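Filed under: Student Projects / Teaching Robotics / Methods
June - Benedek Bakos and Barnabás Sipos, Tollham

4. Collecting the demonstrations

4.1 The task and who did it

The Zodis project began as a final-year module and became, by a process neither author can reconstruct, a club. Its aim was modest: to have students record enough examples of putting a piece of cloth into a basket that a policy trained on those examples might one day do the same. Folding had been proposed first. It was voted down after one afternoon, by people who had spent that afternoon folding.

Seven students took part as demonstrators. None had handled the grippers before the module, and five had no robotics background beyond the first-year course. We asked each of them to record in short blocks, to use both hands throughout, and to start with the basket on the left. The last instruction was the one most often broken, usually by left-handed students with strong opinions.

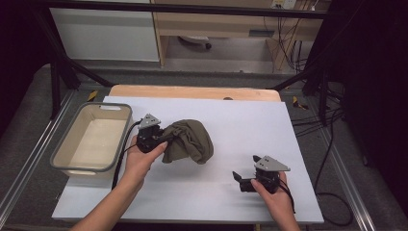 A session ran for an hour at most, because attention went before forearms did. We had expected the reverse, and had bought wrist supports on the strength of it. By the end of the first month the group had 300 attempts on disk. Of these we kept 186. The rest were lost to the checks described in 4.3, apart from one morning's work which was saved under the name "test" and then overwritten by another morning's work, also saved under the name "test".

4.2 Picking up by a corner

Early on, the demonstrators were told only to move the cloth. They did so in as many ways as there were demonstrators. Some pinched the middle and lifted, some dragged, and one student, whose attempts we have kept for their historical interest, pushed the cloth along with closed jaws as if clearing snow. The results looked fine on video and were close to useless for training, as the same starting position led to quite different movements.

We therefore settled on a house rule: take a corner with one gripper, gather, and bring the second hand in only when needed. The rule was written on a card and went missing. A second card did better. Agreement between students improved once the rule was in force, though we can't fully separate this from practice, and Szabó, the nearest thing the project had to a supervisor, made a point of saying so at every meeting.

The approach to the cloth mattered more than we had allowed for. Students who came in with the jaws wide and slowed down over the board tended to get a clean pinch, while those who closed on the way in tended to get air. Figure 4 gives the view from a gripper with the jaws open and nothing held between them.
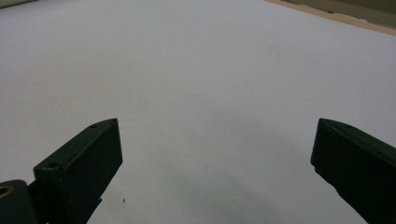 Figure 4. Open gripper fingers over the white work surface. Source: Zodis project, Tollham; photo by the authors.

It is a dull view, and students reviewing their own recordings said as much. We have come to think that an hour of looking at it should be compulsory. Until they had watched from the gripper's side, most demonstrators assumed it could see whatever they could see, and would happily make a choice based on something well outside its view. After a review session they moved the gripper to look before they reached - a habit we had been trying to teach by talking, with no effect at all.

4.3 Checking and discarding

Each attempt was checked by a student other than the one who made it. Checkers marked it as keep, discard or argue. The third category was meant as a joke on the draft form and was in heavy use within a week. Arguments were mostly over whether a cloth hanging across the rim counted as being in the basket. Bakos held that it did; Sipos held that it did not, and was doing the data entry.

Attempts were also discarded if a pause ran too long, if the cloth was touched by a bare hand, or if the recording from either gripper was missing. The missing recordings were traced to a script named Fundby, written by a previous year's group, which stopped without warning when the disk was nearly full. We have replaced the script and kept the name.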